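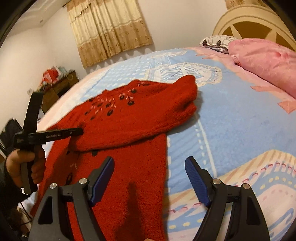 How to read a police media release without being fooled by it

Home News Crime and Courts Guides Contact
Search this site... Go

Most first reports of a shooting or a stabbing are a police release with the paragraphs shuffled. Treat them that way.

1. Find the source of every claim. "Police allege" and "a neighbour told reporters" are different animals. If a sentence has no source at all, I assume it came from the release.

2. Check the verbs. "Was located with injuries" says very little about who did what. Neither does "an altercation occurred".

3. Be wary of numbers. After the Levwood car park assault, the first version had 78 people in the crowd. By Wednesday it was 54, and the correction sat at the bottom of the page.

4. Look at the charge, then the headline. "Weapons haul" can mean a pocket knife. In the Plonum arrests the haul was 20 items, and the charge sheet mentioned two of them.

5. Distrust the trend line. A council flyer in Skomow claimed 796 offences in a year and called it a crime wave. It left out the year before, so the figure tells you nothing. Ask for the earlier one. You may not get it.

6. Wait for court. Bail hearings are usually open, and the summary read out there is often duller than the story you were sold. Write down the courtroom number, as lists change on the morning.

7. Go back after a month. Withdrawn charges rarely make the front page, so search the court list yourself before repeating anything to the neighbours.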